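Clollora 图书整理抓取套件 试用前安全检查表（附意见）

检查人：Cor Hendriks
地点：Bremside 分馆，儿童区后面的工作间
日期：1/7/26
供货方：Asante
结论栏只填三种：通过、不通过、待定。供货方口头答应的事项一律按待定处理。

一、供电与急停

1. 急停按钮在操作员伸手可及处。通过。
意见：按钮有了，可底座只用双面胶粘在桌沿，我用两根手指就推歪了。正式安装必须上螺丝。

2. 按下急停后，夹爪保持原有夹持状态。待定。
意见：宣传册写“断电不掉书”。我试了三次，前两次没掉，第三次书往下滑了一截。Asante 的人说是书太滑。图书馆里滑的书多得是，覆膜的绘本全都滑。

3. 断电后重新上电，机械臂不自行动作。通过。

4. 电源适配器有铭牌，与说明书一致。不通过。
意见：说明书是上一版的，型号对不上。请补发。

二、夹爪与软垫

5. 指面有软垫，无外露硬边。通过。
意见：软垫本身没问题，我担心的是寿命。报价单把软垫列为耗材，每套 26 欧元，更换周期一栏写“视使用情况”。这种写法等于没写。

6. 夹持力可调，设定值有显示。待定。
意见：软件里有滑块，刻度从 0 到 100，没有单位。问 100 是多少牛，答复是“最大”。在拿到实测数据之前，不许用馆藏书做满力测试，只用注销的旧书。

7. 竖直夹持平装书，书脊朝外，可以看清作者名。通过。
意见：旧平装书是最常见的活儿，边角本来就有磨损，夹过之后很难分清哪些是新伤。要求试用期间夹前、夹后各拍一张存档，不然将来扯不清楚。

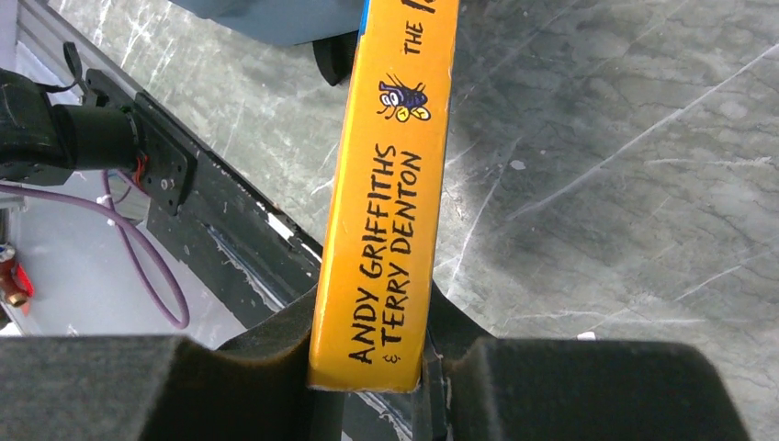

8. 夹持薄册（六毫米以下）。不通过。
意见：薄册一夹就弯。供货方建议“两本一起夹”，那还要这套东西干什么？合同里要么写明最小厚度，要么把“适用于各类图书”这句删掉。

三、线缆与周边

9. 线缆在全行程内不被拉扯、不碰运动部件。待定。
意见：慢速跑了一遍没碰到，全速没让我跑。下次必须跑全速，由我方人员在场看。

10. 线缆有标签，两端编号一致。不通过。
意见：靠颜色认线，换个人来维护就抓瞎。

11. 机器周围有地面警示线。不通过。
意见：这条归我们自己，装机前贴好。儿童区就隔一道门，门要能锁。

四、软件与服务

12. 识别书脊的结果可以人工改正，改正后有记录。通过。
意见：这一块做得比我预想的好，界面也不乱。不过断网以后能不能用，演示时没有试，宣传页也没提。

13. 故障响应时间写入合同。待定。
意见：销售说当天到场，最近的服务点却在 Brovholm，中间还要坐渡轮。请写成小时数，并写明超时怎么赔。

14. 培训材料齐全。不通过。
意见：只有一段视频，没有字幕，也没讲卡书以后怎么把书取出来。

总意见

目前不同意签长期租约，可以同意延长试用到九月，前提是第 4、8、10、14 条先整改，第 2 条由我方重测。重测时书由我们挑，不用供货方带来的那一箱。

宣传页上“准确率接近 100%”一句，请 Asante 提供测试条件和原始记录。没有记录的话，采购说明里不要引用这句话。

签字：Cor Hendriks
供货方签字：（未签，称需带回公司确认）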